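Ticket 284: Otina label printer skips every second label after roll change
Status: Closed
Site: Trosanon packing room
Opened: 9 March 2020 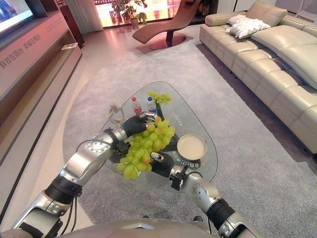 Green grapes over the glass tabletop.

Reported fault
Printer feeds one printed label, then one blank, then one printed. Started after the morning roll change. The fruit labels (small, gap between labels) are affected. The carton labels print correctly on the same machine. No error light. The packing room has been peeling off the blanks by hand and is getting through rolls twice as fast as it should.

Set-up
Otina desktop label printer, connected by USB to the packing room PC. Labels are sent from the Ostano stock program. Rolls come from Hirano, 1,000 labels per roll. Fruit labels are 46 mm wide. Ribbon is not used.

First checks
Switched printer off at the wall, waited, switched on again. No change.
Took the roll out and refitted it. Guides were a little loose and have been pushed in to touch the edge of the roll. No change.
Cleaned the print head and roller with a wipe. Some glue on the roller near the left side. Print is slightly sharper but the blanks are still there.
Printed the test page from the printer's own button. Test page also skips a label, so the stock program is unlikely to be the cause.

Gap sensor
Ran calibration with the lid closed. Printer fed four labels and stopped halfway down the fifth. Ran it again and it stopped in a different place. Carton labels calibrate first time.
Moved the sensor to the centre mark and tried again. Same result.
Compared the new roll with the end of the old one. The backing paper on the new roll is darker and the gap between labels is narrower. The part number on the box is the same for both.

Cause
The sensor was still using the level stored for the old backing paper. With the darker paper it missed every second gap and treated two labels as one long one. Automatic calibration does not go low enough for this paper.

Fix
1. Open the printer settings on the PC and go to the Media tab.
2. Change sensor mode from Auto to Manual.
3. Lower the sensor level one step at a time, printing two labels after each step. It settled three steps down.
4. Save to the printer. If it is only saved on the PC it is lost at the next restart.

Printed a batch of 100 fruit labels with no blanks. Restarted the printer and printed a few more, also fine. Carton labels checked afterwards and still line up.

Notes
The setting is now saved as a separate profile called Fruit Small. Choose it before loading these rolls. Carton labels stay on the default profile.
Hirano has been asked whether the backing paper has changed for good. They expect the present stock to last until May and will confirm before the next order.
Two part rolls of the old paper are on the shelf under the PC. They need the default profile.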